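Clastik Sets Its Equipment Budget, and We're Starting Small

SARNWOOD, May — I'm Dorothy Cheetham, I run purchasing at Clastik, and I finally get to share our automation plan!

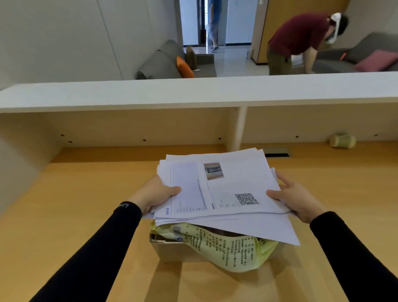 Caption: A stack of printed sheets over an open cardboard box at the desk.

We handle a lot of paper and a lot of packaging, and I've spent months working out which bits of it a machine should take on. So we've approved money for 2 robot arms, both from Dandau, with an option on 4 more if the first pair earns their keep. They'll begin on box handling and sheet sorting (my least favorite jobs, I'll admit it).

I asked for three quotes and read every line. The arms were the easy part — it was the grippers, spare parts, training hours and service visits that kept moving the total around. We've put those in their own budget line this time, and I sleep better for it.

"Loose paper is harder than it looks, so we test with the real stuff before we sign for anything bigger," says Svenja Trummer, our operations lead.

The trial will cover some 500 boxes at our Bainbridge site, and I'll be publishing our costing worksheet afterward for any small shop that wants to borrow it. Suppliers who'd like to quote on grippers are very welcome to get in touch!

Press contact: Evie Holroyd, Clastik, Sarnwood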